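Unit 6: Collecting demonstrations with hand-held grippers

Course notes, Learning from Demonstration. Instructors: Mitra Bahrami, Bastien Renaud

6.1 What a demonstration is

For this course a demonstration is one continuous recording of a person doing one task once. It has three streams: video from the camera on the gripper, the opening width of the fingers, and the pose of the gripper over time. The pose is recovered after the session from the video and the inertial readings. Nothing is known about the arm that will later run the policy, and the demonstrator does not need to think about it except for reach and speed.

The learner sees the same view at training time and at run time. A demonstrator who works by looking at things the camera cannot see is giving the learner actions with no visible cause. Typical cases are reaching for an object behind the body, or picking the left cup over the right one on the basis of a label facing away from the camera.

6.2 Episode boundaries

Start recording with the gripper still, fingers open, and hold for two seconds. End the same way. Episodes with no still segment at the start are hard to align and are usually dropped by the script. Do not talk through the task with a partner while recording. People gesture with the tool when they talk, and the gesture goes into the data as an action.

A failed grasp followed by a clean recovery is kept and tagged "recovery". A failed grasp followed by the object rolling off the table is tagged "abort". Do not delete aborts in the field.

6.3 Mapping pass

Each new room needs a mapping pass before the first demonstration. Walk slowly, keep the gripper at chest height, and turn through the whole room at least once. The tracker needs corners, edges and texture at several distances. Blank walls and plain ceilings give it little to hold on to. Repeated structure is a separate problem: rows of identical fixtures or panels can be matched to the wrong neighbor, and the pose then jumps by one spacing.

Return to the starting point before stopping. Without the loop closure the drift cannot be estimated.

6.4 Yield on the Jalali set

The Jalali set is the one used in Assignment 3. The counts at each stage:

Episodes recorded: 3,541
After removal of truncated files: 3,518
After pose check: 2,863

Most of the loss is at the pose check. An episode fails if tracking is lost for more than half a second, or if the recovered path contains a step faster than a hand can move. Lowering the threshold brings episodes back, but in our tests the trained policy was worse with them in. A separate group of 89 episodes passed the check and was later tagged by hand as mislabeled. They are still in the release, with a flag. Read the flag.

The failures are not spread evenly. They cluster in the opening seconds of a session and in tasks that bring the camera close to a plain surface – wiping is the worst of these. Reported success rates that ignore this will favor tasks done in open view.

6.5 Site variety

A policy trained in one kitchen learns that kitchen. The Pallard protocol therefore sets a limit on how many episodes of a task may come from one room, and asks for sites with different lighting, surface height and background. Clutter is left as it is found. Clearing a counter before each session makes the data cleaner and the policy weaker.

People in the background are acceptable if they have agreed to it. Faces are obscured before release. Moving people are also moving features, and a tracker that locks on to one of them will report motion the gripper did not make. Robust matching handles a few distant figures. It does not handle someone standing close and filling a third of the view.

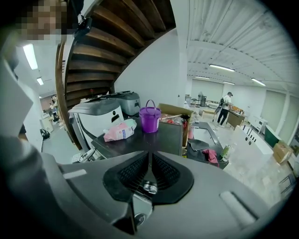
Jultadberg, October

The site is a large open room with a wooden spiral staircase, and it is useful for discussing 6.3 and 6.5 together. The stair treads and the items on the counter beneath them give edges at close and middle range. The ribbed ceiling and its long fluorescent lights are the repeated structure to watch for. The man with the backpack, over by the wooden work table, belongs to the background class described above.

Note also that the gripper body takes up the lower half of the view. It is fixed relative to the camera and must be masked before feature extraction, or the tracker will find strong evidence that nothing is moving. The mask is made once per tool. Check it again whenever the camera mount has been taken off.

6.6 For the lab session

Read the Drodthorpe format sheet first. Each pair records one mapping pass and ten episodes of a single task, tags them, and runs the pose check. Hand in the tag file, the check log and one page on the episodes that failed, with your reading of the cause. If none failed, change the lighting or the task and record ten more.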